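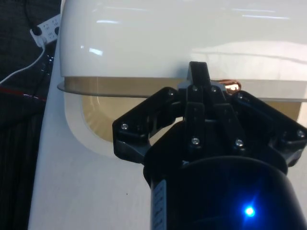
Hello Aldana, and thanks for your patience with this one. September ran away from me a bit, so the repair café report covers the whole of the summer in one go.

The short version is that we're open, we're busy and we haven't spent all your money yet. We ran seven sessions at the Rosudwood hall and people brought in 71 things to be mended. Lamps and toasters mostly, plus an awful lot of trousers (I had no idea how hard people are on zips!). We fixed or patched 27 of them on the day. I'd hoped for more, but plenty of the others only wanted a part, and their owners have gone home with the name of it written down.
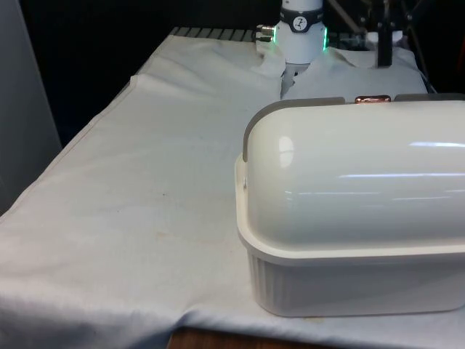
Money

We've spent £1,333 of the grant so far. The biggest bite was the second sewing machine, then the electrical safety tester, then hall hire. Noeline Ellery found us a cheaper insurer, so that line has come in under budget and I'd like to move what's left over to thread, fuses and glue, if you're happy with that. Could you let me know by email? A yes or no is fine.
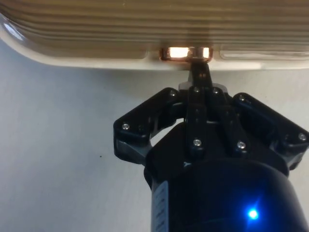 What's been harder

Saturday mornings clash with the football at Trendon, and we lose half our younger families to it. We tried starting at two in the afternoon instead and it was much livelier – but the hall wants the room back by four, so everyone was packing up with screwdrivers still in their hands. I'm talking to them about an extra hour.

Bikes are the other headache. People keep asking and we've only got one person who can true a wheel. I'd rather say no for now than do it badly.

What's next

Two sessions before Christmas, both in the afternoon, and a darning evening that Noeline is very keen to run. I also want to sort out the booking sheet, as the paper one is a mess and I can't read my own writing on it.
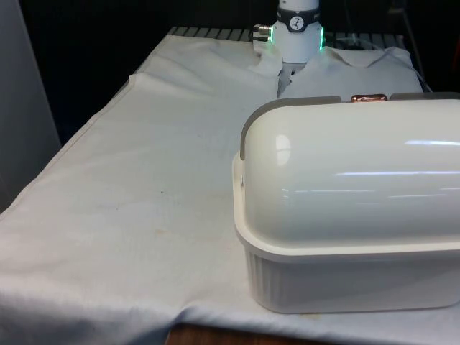
The white cloth on the table, with the domed storage container on the right.

I'll send the receipts separately once I've scanned the last few.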